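Jorum adds table booking to its local listings

Jemthorpe, July 3, 2019

Small cafés and restaurants can now take table bookings straight from their Jorum listing, and we're delighted to get this one out of the door!

From today, anyone searching for a place to eat on Jorum will see a "Book a table" button beside the opening hours. Tap it, pick a time, and the booking goes to the restaurant's own diary. No extra account is needed – a name and a phone number will do.

The button was tried out by 34 businesses in Jemthorpe and links up with two booking systems, Banau and Brandão. Owners who use neither can switch on a simple form in their settings.

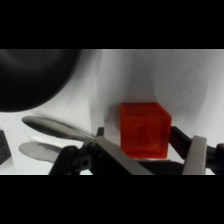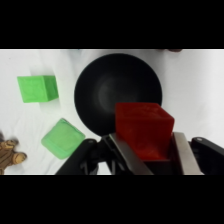
Ilse Claeys said the form had taken her seven minutes to set up, and that she would now like to see it handle large parties, which her restaurant still has to take by phone.

Bookings for groups of up to 16 are planned for August, along with reminders by text message. Listings stay free, and owners can turn the button off whenever they like – during holidays, for instance.

Press contact: the Jorum listings team, Jemthorpe office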